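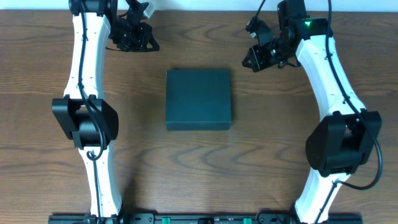

Blog > Workshop > Arms and grippers

Two grippers, one box
7 November 2022, by Karla Manríquez

I've had the Estik fingers on the left arm since March and never loved them. Last week the Skereck set arrived, so I put those on the right arm and left everything else alone. Same rail, same controller, same black cable run down the length of each arm.

The test object is the low green box. It has a matte finish and sits in the open wood between the two arms. I picked it because both grippers had given me trouble with it before, mostly when coming in at an angle. Each arm got 100 tries, reaching in from its own side, and I put the box back in the middle after every one.

Estik dropped it 10 times. Skereck dropped it less, but it was slower to close, and I had to lower the speed in Getum before it would stop overshooting. I don't have a good drop count for Skereck. My log stopped partway through and I didn't feel like starting over.

Cable routing matters more than I expected. The loop on the right arm swings out past the joint, and if I tighten it the wrist pulls when the arm stretches toward the center. I left it slack. The left one runs closer to the links and has been fine so far.

Price is the other thing. I paid 1,361 for the Skereck pair with shipping, and the Estik ones were well under that. If you only pick up boxes, save your money. I also do a lot of thin parts, so the new ones will stay on for now.

Next I want to try the Gallegos controller with both arms holding the box at once. I tried that on Getum and the two sides fought each other. I'll write it up when I have something to show.

Recent posts
Moving my settings over to Getum
Gallegos controller: first setup
Finger pads after 2,000 grabs
Why I went back to one long rail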